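Search this site Enter keywords Go

Caring for Table Tennis Rubbers and Bats at Home

Filed under: Home Workshop > Sports Gear

May | By the Feltville Home Notes desk

Most club bats die of dirt. The rubber picks up dust from the ball and the floor, the grip goes, and the owner buys a new sheet when a minute at the sink would have kept the old one going for another season. The notes below cover inverted (smooth) rubber first, then pimples, then the blade and the balls.

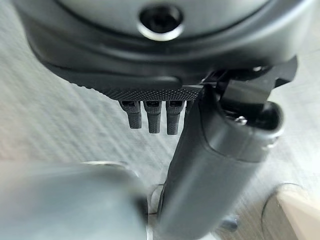 4 min read

Cleaning smooth rubber

Clean the bat after every session, before it goes back in the case. Plain water does the job for ordinary dust. Dampen a soft sponge, squeeze it until it no longer drips, and wipe from the handle end toward the tip in straight strokes. Turn the sponge over and go again. Let the bat stand on its edge for ten minutes or so and put the film back on once the surface is dry.

Keep water off the edge of the blade, where the plies are exposed. If you play several times a week, a foam cleaner is worth having. A 1000 ml refill of the Jakab foam lasts our club most of a year, and decanted into a small pump bottle it fits in a bat case. One pump per side. Spread it with the sponge and wipe off what is left.

Do not use dish soap, window cleaner or rubbing alcohol. They strip the top sheet and leave it slick. Kitchen paper sheds lint, so use a sponge or a microfiber cloth.

Cleaning pimples

Short and long pimples collect dust at the base, and a flat sponge only skates over the tops. Use a soft toothbrush, barely damp, and work in one direction. On long pimples go easy, as the stems crack if you bend them over hard. Check for broken ones while you are at it. Under most rules a sheet with missing pimples can be refused at a tournament, and it is better to find out at home.
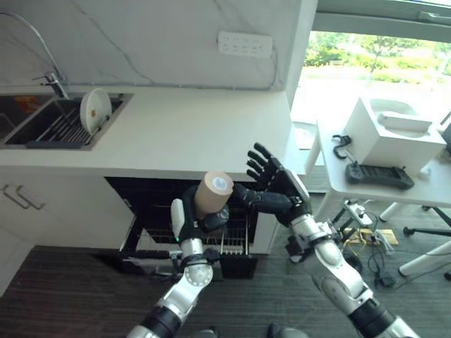
Do the cleaning at a counter with good light.

Sealing the blade

A bare blade will splinter the first time you peel a sheet off it. Seal it before the first gluing. Sand the faces lightly with fine paper, wipe off the dust, and put on one thin coat of water-based varnish with a scrap of sponge. Keep it off the handle if you like the feel of bare wood. Leave it overnight. A second coat makes the blade feel harder, and most players will notice.

Gluing a new sheet

Use water-based glue. Spread a thin coat on the sponge side of the rubber and another on the blade. Wait until the white has gone completely clear, usually 13 minutes in a warm room and longer in a damp garage. Lay the rubber down starting at the handle and roll it on with a bottle or a length of tube. Don't stretch it. Press it under a couple of heavy books for an hour, then trim with a new knife blade, holding the bat rubber side down on a cutting mat.

Edge tape goes on last. Start at the handle, keep it centered, and cut it a little long.

Storage

Heat is the main enemy. A car in summer will bubble the glue and dry out the sponge in one afternoon. Keep the bat indoors in a closed case, away from radiators and windows. The cheap Gultosstead hard case is fine. Soft cases are lighter but they let the blade take knocks.

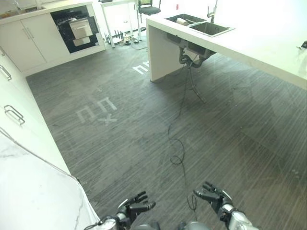 Grodham wrote in to say that protective film is worth replacing too: "Mine had picked up so much grit that it was putting dirt back on the rubber every night. I wash it under the tap now and change it twice a year." We agree. The sticky kind suits tacky rubbers, and the plain kind is enough for the rest.

Balls

New plastic balls come with a fine powder on them. Rinse them in lukewarm water, roll them in a towel and let them air dry. To check for roundness, spin each one on the table. A good ball spins steady and a bad one wobbles. Cracked balls click when they bounce, so throw them out before they get mixed back into the practice box.

When to replace

Regular club players get around 21 weeks out of a sheet at two sessions a week. Drop a ball on it from shoulder height and compare the bounce with a newer sheet. If the middle has gone shiny and stays that way after cleaning, the rubber is finished. Old sheets can be cut up to line a tool drawer.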